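About Mirngate Game Day Shuttles

We started out the way a lot of small outfits do, with one old bus, a thermos of coffee and a parking problem. Our founder, Eugénie Barbier, had season tickets to the college games in Preltport and was tired of spending the first quarter in a line of cars on the river road. So she talked a church into letting her use its lot, put up a hand-painted sign, and drove 46 fans to the gate herself. They asked if she'd be back for the next home game, and of course she was!

These days we run shuttles for football, basketball and the big soccer weekends every June, and we look after three park-and-ride lots on the edge of town. The Gurano lot is the largest, with 200 spaces and plenty of room to set up a grill before kickoff. The Solanki lot is smaller and quieter (families with little ones tend to like it), and the Church Street lot is where it all began, so we're a bit sentimental about that one.

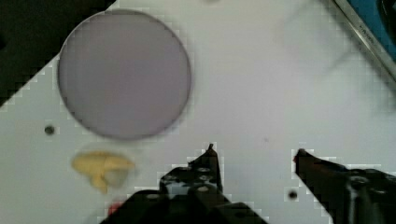

Our buses seat 48, and they start rolling well before the gates open, because we know how much people love to get in early and watch the warmups. After the final whistle we keep going until the last rider is back at the car, overtime or no overtime. If your team lost, the driver will be kind about it. If your team won, expect some singing.

Most of our drivers are Preltport people through and through. They know which streets close first, where the marching band crosses, and which corner to avoid when it rains. Many of them have been with us for years, and regular riders save them cookies, which we do not discourage.

We're still a family business, and we still answer our own phone. If you're bringing a youth team, planning a reunion tailgate, or need a bus with a wheelchair lift, give us a call or stop by the office on Church Street and we'll happily work it out with you. Visiting fans are welcome too, whatever colors you're wearing.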